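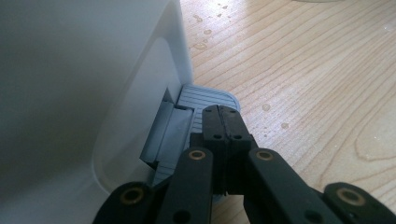

Open day at the Talex pet products workshop, Brivatine

Posted 2023-07-01

I went to the Talex open day with Tzu-hsuan Tseng, who has two cats and wanted to see the feeding equipment before buying any. Entry was free. We signed in at the front desk, got a sticker and a floor plan, and were told to start upstairs and work down.

The building used to be a print shop. Talex took over two floors of it and uses the upper one for trying things out and the lower one for packing orders. The stairs are steep and the elevator was reserved for freight that day, so anyone with a stroller had to leave it in the lobby.

The upstairs rooms

Most of the upper floor is carpeted and split into small rooms, with a table or two in each. The appliances were out where visitors could get close to them. The one I spent the most time with is white plastic, smooth and rounded, with a slot low on the side and a hinged-looking flap set inside it. A light gray tray with fine ridges all the way across sticks out from the base. I asked about cleaning and was told that the ridges need a brush, as a cloth doesn't get down between them. Tzu-hsuan thought the tray could be deeper.

A guide named the models as she went. The Fatulus is the one they sell most of, and the Yang is older and being phased out. She said 2,556 units had gone out the door last year, against 2,105 the year before. Prices were on a sheet at the desk downstairs and were the same as on the website.

Food samples and portions

The second half of the tour was about dry food. It is a simple job: portions go from a tub into paper cups, and used cups go in a lined bin. The mix is more varied than what I buy at the supermarket, with brown rounded pieces, dark red bits and pale rings all in together. According to the guide, the cup is only there to keep one portion apart from the next, and they throw it out afterward.

We were allowed to ask for a sample bag to take home. Mine weighed a little less than the label said when I put it on the kitchen scale. The sample bags do not reseal, so bring a clip or a jar.
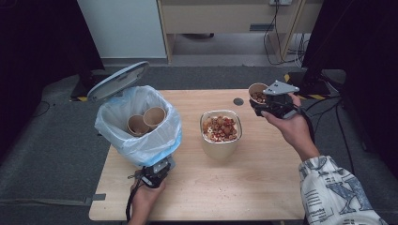

Can you visit outside the open day?

Only in groups of six or more, and you have to write to the front desk ahead of time. The next open day is planned for next July.

Downstairs and getting out

The packing floor was quieter. Orders are boxed at long benches and stacked by the loading door, and there is a shelf of returned units with notes taped to them. I read a few of the notes. Most were about lids.

The whole visit took us a little under two hours. Coffee was available in the lobby for a dollar, cash only. Parking behind the building is limited to 29 spaces and was full when we arrived, so we used the street one block over. Bus riders should get off at the Brivatine library stop and walk back past the gas station.

Tzu-hsuan did not buy a feeder but took the price sheet.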